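Gavdale Community Workshop Opens Small-Parts Finishing Bench to Residents

New bench program pairs shared hand tools with printed plastic parts for household repair

GAVDALE – The Gavdale Community Workshop will open its Small-Parts Finishing Bench to the public in June, giving residents a shared place to clean up, drill, fit and assemble printed plastic parts for use at home. The bench has been set up in the Emness Room on the ground floor of the workshop building and will be open to holders of a workshop card at no added charge.

The program is the final stage of the Tramow Repair Project, under which the workshop has taken in requests for replacement knobs, spacers, brackets, flanges and covers that can no longer be bought. In its first year the project received 438 requests. Many of the parts produced were sound but needed further work by hand before they could be fitted, and the workshop had no suitable surface on which to do it.

"Printing a part is the first half of the job," said Sivaprasad Kaimal, program director of the Gavdale Community Workshop. "The second half is opening up a hole that came out slightly tight, taking down a rough edge, or trying a screw before the part goes home. People were doing that on their laps or on the windowsill. They asked us for a proper table, and we are pleased to be able to offer one."

A Work Surface Chosen for Small Items

The finishing bench has a light wooden top, left clear of fixed vises and racks so that small pieces can be laid out and turned freely. Brightly colored plastic is used for most of the practice parts, which makes them easier to find against the pale wood and easier to return to the correct container at the end of a session.

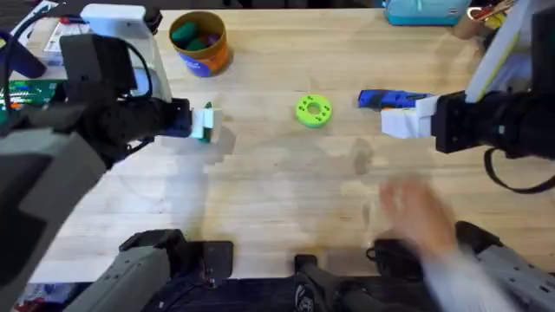

A lime-green ring on the bench top in the Emness Room, with an open round canister and a teal zippered case behind it.

Residents are asked to keep only the parts for the current job on the open area of the bench. Spare items should be held in a canister, case or tray toward the back. The workshop has found in earlier programs that most lost pieces are lost in the first few minutes, when bags are emptied before the work has been planned.

Members who need more room may use the side desk for papers, unopened packages and personal belongings. Food and drinks are to be kept outside the room at all times. A coat rail and a shelf for larger bags are provided in the hallway.

Tools and Training

Hand tools will be signed out from the Chacko Tool Library, which shares the building. The library's collection of small powered tools has been moved to the counter nearest the Emness Room for the duration of the program. Each tool is issued with its own set of bits, and borrowers are asked to check the set with the desk before leaving the counter and again on return.

All users will complete an introductory session lasting 70 minutes before their first booking. The session covers choosing a bit, seating it in the tool, supporting the part, and the use of eye protection. It is taught at the bench with the same tools and parts that members will use later. Places are limited to nine people in each session so that every participant has time to practice.

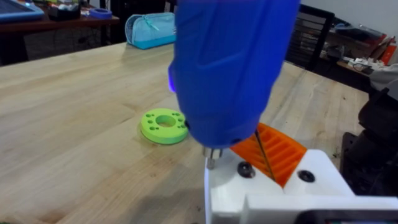 Support for the part is the subject to which instructors will give the most time. A light plastic piece can shift or spin when a bit meets it, and fingers are not a safe clamp. The course therefore introduces printed fixtures at an early stage, among them a blocky white one, fastened with black hardware on its top face, that holds a ribbed orange part at an angle. Participants will learn to judge whether a part needs a fixture of its own or can be secured with the general-purpose clamps kept at the tool counter.

The introductory session also includes a short exercise in comparing a finished part with its drawing. Participants measure the piece, mark where material should come off, and record the change on a job card. Job cards are kept on file so that the next print of the same part can be corrected in advance. Residents who prefer not to have their job cards kept may say so when booking.

People who have already passed the workshop's general tool safety course will still need to attend. The general course was written for larger equipment and does not deal with small bits or thin plastic.

Practice Parts and Storage

The workshop has prepared 46 practice parts for the opening. They include flat discs and flanges with patterns of holes. Members may work on a practice part before starting on their own, and those that have been drilled out too far will be set aside for use in teaching.

Practice parts are to stay in the building. Finished household parts may be taken home the same day or left in a labeled envelope at the front desk for collection. Envelopes not collected by the end of the following month will be opened and their contents added to the spares drawer.
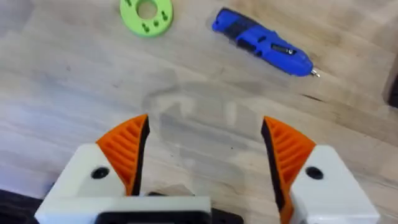
The bench will be cleared between bookings, and each user is responsible for brushing down the surface, returning parts to storage and handing tools back at the counter. Plastic dust and offcuts are to go in the marked bin and should not be swept onto the floor. A soft brush and a damp cloth will be kept with the bench for this purpose. Users should not apply oil, polish or solvent to the wood.

Any damage to the surface or to a tool should be reported to the desk before the end of the booking. There is no charge for ordinary wear. Bits that break in normal use will be replaced by the tool library, and members are asked to hand in the broken pieces so that the set can be made up again.

Booking and Access

Bookings may be made at the front desk or by telephone once the introductory session has been completed. The first booking of the day begins at 10 a.m., and the last ends at 8 p.m. Members may hold one booking at a time. Those who are unable to attend are asked to cancel by noon on the day before so that the bench can be offered to the waiting list.

The Emness Room is on the same level as the street entrance. The bench can be used seated or standing, and adjustable chairs are available on request. Residents who would like a quieter hour, or who wish to bring someone to assist them, should mention this when they book.

Young people between the ages of 12 and 17 may use the bench with a parent or guardian who has also completed the introductory session. Children under 12 are welcome to attend the workshop's printing demonstrations but may not be present in the Emness Room while tools are in use.

"We expect the first few weeks to be busy, and we expect to change some of the rules once we see how people use the room," Kaimal said. "The booking length in particular is something we want to hear about. A person fixing one knob and a person fitting a whole set of shelf brackets do not need the same amount of time."

Requests for Replacement Parts

The Tramow Repair Project will continue to accept requests for replacement parts while the bench is in operation. Residents should bring the broken item where possible, together with any pieces that have come away from it. Parts for gas appliances, car brakes, child seats and medical equipment cannot be accepted.

A design will be prepared once the request has been reviewed, and the resident will be told whether the part is likely to need finishing. Those who are unable to do the work themselves may ask for it to be done by workshop staff, although this service will remain subject to a waiting list.

About the Gavdale Community Workshop

The Gavdale Community Workshop provides shared tools, benches and instruction to residents of Gavdale and nearby towns. Its programs include woodworking, sewing, bicycle repair and three-dimensional printing. The workshop shares its building with the Chacko Tool Library.

Contact

Sivaprasad Kaimal, Program Director
Gavdale Community Workshop
Inquiries about bookings, introductory sessions and the Tramow Repair Project may be made in person at the front desk during opening hours.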